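The Night Before Botthorpe

The robotics club at Rindier had one program left to finish, and they had named it Pulum, after a brand of soup that the whole team had lived on since July. Pulum lived in a simulated house and was meant to learn its way around it, and on the last night before the Botthorpe meet the four o'clock crowd was still at the long bench at nine, passing crackers along and watching the rooms go by.

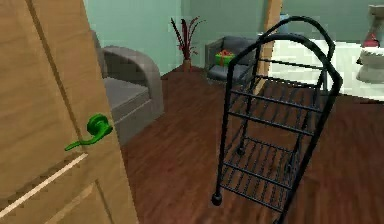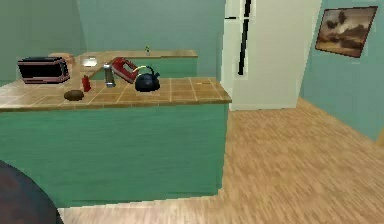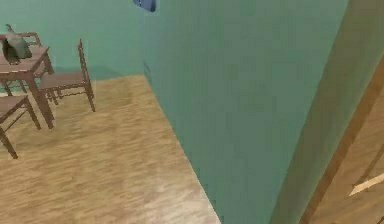 The practice house, three views: the green door handle, the kitchen island, the table and chairs.

"It likes the kitchen," said the youngest of them, who had joined late and had been given the job of writing down errors. There were 47 in her notebook - she had drawn a small flower beside each one that got fixed, and there were a good many flowers.

The captain wanted 1000 clean runs before bed and settled, after some grumbling and the last of the crackers, for 30. So they pulled their chairs in close, and somebody put a coat over the youngest one's shoulders, and they started Pulum off again from the door.

Last updated February 18, 2024

Comments

The flowers got me. I was the notebook kid at my school too.

Lovely - will there be a part 2? I want to know how they did at Botthorpe!

Read this out loud to my club and they asked for crackers.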